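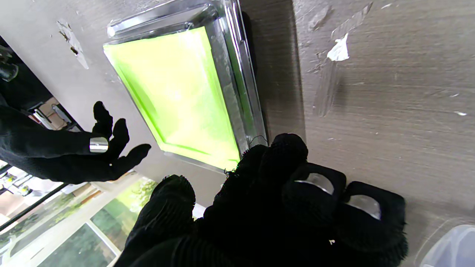 4. Lining and placing the tray

Section 4 covers the clear tray and its colored liner sheet. It applies to the Avumska sorting set in all sizes. Dividers and lids are covered in Section 5.

4.1 Before you start

Choose a flat surface that is larger than the tray on all sides. Wood-grain tabletops are suitable, including worn ones, provided the tray does not rock. Chipped or peeled patches in the table surface can scratch the underside of the tray. Place the tray to one side of them.

You will need:
One clear tray
One liner sheet
A soft, dry cloth
A plastic scraper (not supplied)

4.2 Preparing the surface

1. Remove loose items from the area where the tray will stand.
2. Lift any leftover tape or paper with the plastic scraper. Hold the scraper nearly flat and work along the grain.
3. Wipe off adhesive residue with a cloth dampened with warm water and a drop of dish soap.
4. Dry the surface. Leave it for 18 minutes before setting the tray down.

CAUTION: Do not use solvent-based label removers near the tray. Vapors and splashes can cloud clear plastic permanently.

Note: Residue outside the tray area does not affect use and may be left in place.

4.3 Fitting the liner sheet

The liner gives small parts a plain, bright background. Lime green is supplied as standard. It suits dark, white and metallic parts. For green or yellow parts, order the gray liner (Seidel pack, item 103).

1. Wipe the inside of the tray with the dry cloth.
2. Hold the liner by two opposite edges and bow it slightly downward.
3. Lower the middle of the sheet onto the tray floor first.
4. Let the edges down and slide the sheet until it reaches all four walls.
5. Smooth from the middle outward with the flat of the hand.

Slight waves near the walls are normal with a new sheet and usually settle under the weight of the contents. If an edge stands up far enough for parts to slip beneath it, take the sheet out, turn it over and repeat from step 2.

CAUTION: Do not glue or tape the liner. Adhesive marks will show through the floor of the tray.

4.4 Moving and positioning

1. Grip the tray by opposite walls, below the rim. On a loaded tray, use both hands.
2. Lift it clear of the table. Do not drag it.
3. Set one long side down, then lower the other.
4. Press lightly on each corner in turn. If a corner moves, shift the tray a short distance and test again.

Note: Knitted gloves may be worn, but loose threads catch on the corners and end up among the parts. Trim frayed fingertips before sorting.

4.5 Lighting

The walls are glossy and reflect overhead lamps. If highlights along the rim make small parts hard to see, turn the tray a quarter turn or move the lamp to the side opposite your working hand. Strong light from a low angle also throws a shadow beside the tray — keep parts waiting to be sorted on the lit side.

4.6 Care

Wash the tray by hand in lukewarm water. Dry it before refitting the liner. The liner may be wiped but must not be soaked or folded. Store spare sheets flat.

Text: Wiebke Dreßler. Procedure check: Quyên Lục.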